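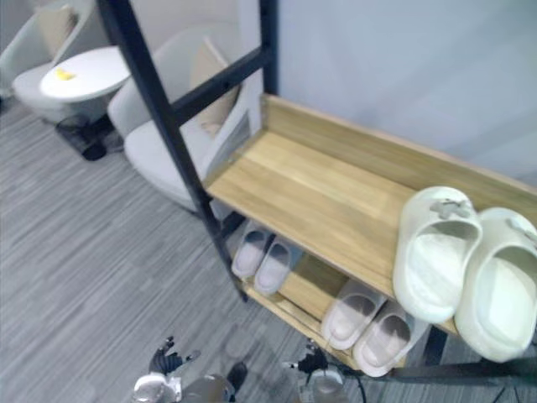
Mutero replied:
With respect, I would ask residents to consider the weight of the rack before its appearance. A two-tier unit on a metal frame will press into carpet over time, and the entrance halls at Erncombe were carpeted again in February. Felt pads or small cups under the legs should be used from the first day.

Ebere Ajayi replied:
The point on pads is accepted. My original question concerned placement. The residents' handbook states that footwear must be kept inside the apartment and clear of the door. It does not say whether a rack may stand against the hall wall at an angle or must be flush with it. I would appreciate a reference to the section, if one exists.

sumasham_block_c replied:
Section 8 covers it. Furniture in the hall must leave the door free to open fully. Flush or angled is left to the resident. At Sumasham we were advised to keep the lower shelf for slippers and indoor slides only, and to leave outdoor shoes on a tray until they are dry.

Mutero replied:
I do not agree that a tray is necessary. Wood shelves can be wiped. A tray takes up floor space and people trip on it.

sumasham_block_c replied:
Wiping is adequate for dust. It is not adequate for road salt, which left white marks on my upper shelf last winter. Those marks did not come out.

Mohammed replied:
May I add a remark on thick-soled slides. They are deeper than ordinary slippers, and on a narrow board the soles hang over the front. I turned mine sideways, and the matter was resolved. Ebere, is there a backboard on yours? Without one, shoes on the upper shelf mark the wall paint.

Ebere Ajayi replied:
There is a raised board along the back of the upper shelf. The slides do overhang at the front, and I have no objection to that. Thank you for the section number.

Mutero replied:
For the record, I remain opposed to trays. A pack of felt pads was 299 at the Erncombe store, in the local currency, and one pack is sufficient for a rack of this type.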